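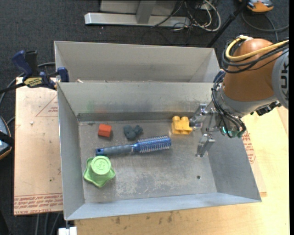
The Julleck tote bin is gray sheet metal, and gray is the only color it comes in. We have been asked about cream. We have been asked, more than once, about something called oat. The bin has a flat floor and takes whatever people drop in it, which in most homes means a hairbrush, a toy or two and a building block that belongs to a set last seen in November. A round brush with a blue barrel can lie across the middle with small stuff above and below it and you still see every piece from overhead, so the morning hunt for the brush gets a good deal shorter. The floor will scuff. You'll get pale scratches and worn patches, mostly where things land, and we don't sell a cream for that either.

Why metal

Oltance started out making parts trays for repair shops, and the Julleck is the same idea with fewer bolts in it. Fabric cubes sag. Wicker sheds. Plastic tubs do fine until somebody stands on one to reach the cereal. A steel bin sits where you put it and makes an awful noise when a toy is thrown in from across the room, and some parents tell us they like this, as they can hear tidying happen from the kitchen.

Using more than one

Set two bins edge to edge and you have a sorting system, or at least two places to look. Most orders are for a pair. If you plan to run a full row, the Nyarko shelf rail holds them in line and keeps the back one from wandering. The rail is sold separately and comes with screws that fit, plus one that doesn't seem to go anywhere. You can throw that one out.

Care

Wipe with a damp cloth and dry it. Crayon and marker smudges come off with dish soap if you get to them the same day. After that they fade to a faint green or a faint red and become part of the bin. Don't use steel wool unless you want the whole floor to match the scratches.

Details

Material: sheet metal, gray
Length: 14 inches
Item number: 1467
Fits: Nyarko shelf rail, Zirkton rolling cart (older carts need the spacer kit, item 172)
Lid: no
Assembly: none

Shipping

We keep over 3,000 in the warehouse, so back orders are rare. Bins ship nested with cardboard between them. Please take the cardboard out before deciding the bin is too shallow. Orders placed before 2 p.m. go out the same afternoon.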